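# Against the Quick Fold

Most written instructions for folding a shirt begin with the shirt already flat, face down, sleeves out. The diagram shows a clean outline and a dotted line. I think this is the wrong place to start, and the error accounts for most of the bad folding I see.

A shirt out of a basket has no outline. The collar is somewhere inside, one cuff is usually trapped in the body, and the front placket has twisted at least once between the second button and the hem. Making the fold itself takes a practiced person 7 seconds. Getting the shirt to the state where the fold can be made takes much longer, and it is the part that decides the result.
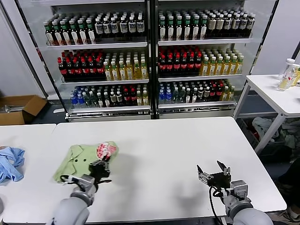
My position is that spreading should be treated as a separate operation, with its own surface and its own finish condition. The finish condition I use is simple: both side seams visible or both hidden, the hem straight, and no layer of cloth lying over an edge. Until that holds, no fold line is made. A fold made over a hidden wrinkle presses the wrinkle in, and the stack above it does the rest.

The surface matters more than technique. A bed is too soft. Cloth sinks into it, and the friction of a blanket holds wrinkles in place while you pull on the far edge. A hard, smooth, pale table is better for light-colored garments than people expect. Contrast is poor, but shadows at the edge of each ridge show where the fabric has lifted. A second table against the first is worth the floor space. The next garment waits there, and the working area stays clear.

Arnel Dagdag, who ran the linen room at Juten when I worked there, disagreed with me on this. He held that spreading and folding should be one continuous motion and that stopping to inspect doubles the handling. For towels he was right. A towel is a rectangle with no inside. A buttoned shirt has a collar stand, which is stiffer than the body, and the stiff part controls how the soft part lies. Place the collar first and the body will follow it. Place the body first and the collar will drag a diagonal crease across the shoulders when you correct it.

Two opposite grips are enough for most of the work — one at each side edge, level with each other, with light outward tension. Lifting the whole garment and shaking it is popular and does little on a table, where there is no room for the hem to drop. Low tension, a short lift and a controlled release will remove a large ridge. Small ones can be pushed out with the side of the hand.

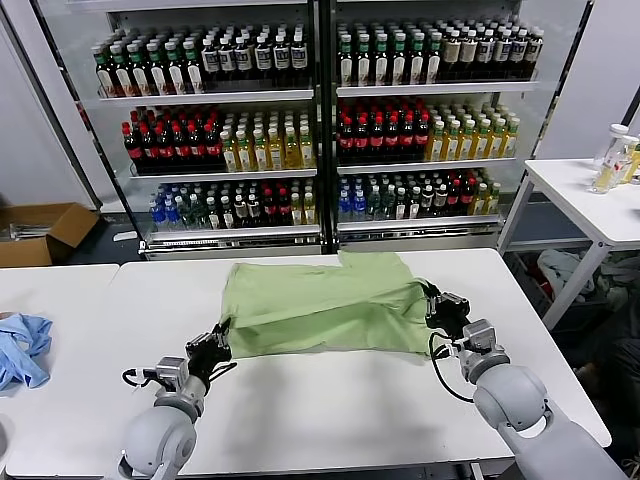 Page last changed: Apr 12, 2024

Marleny Huanca wrote to me in February to object to the time. She folds 30 shirts in a batch and finds that a separate spreading step adds 23 seconds per shirt. I accept the number. I would ask what she does with the shirts that have to be opened and folded again, and whether those are in the count. In my own batches the refolds were the larger cost, and they fell once I stopped folding over trapped cuffs.

Folding boards do not settle the question either. The Vondix board I own makes a consistent width, which helps on a shelf. It cannot tell a flat shirt from a bunched one, and it will close on both.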